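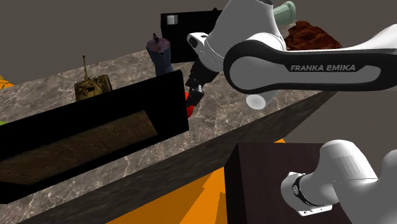

Flokis publishes first results of table-clearing trials in simulation

Flilport, 27 November 2020 – Flokis today released the first results from Pulik, its test program for robot arms doing household chores. The tests cover one job: picking a named object off a cluttered table and putting it in a chosen place. All runs reported today were carried out in simulation.

Across 80 runs, the arm completed the task in 53. A run counted as complete only if the target object was set down in the right place and no other object was knocked over. Most failures came at the grasp stage, when nearby items hid part of the target or blocked the fingers.

"A person clears a table without planning it. The arm has to plan all of it, and it still gets one run in three wrong," said Diễm Châu, who leads the Pulik tests. "We would not put it in a kitchen at that rate."

The trials began in September and use 12 table layouts. Objects differ in size and shape, and their positions change between runs. Seven of the layouts are free to download with the scoring rules.

Lombardi, the project's shop-floor partner, will adapt the same test to sorting returned goods. "Shelf work is closer than housework, but not by much," said Aldo De Luca of Lombardi. "Our staff still do the sorting by hand."

Trials on physical arms have not been scheduled.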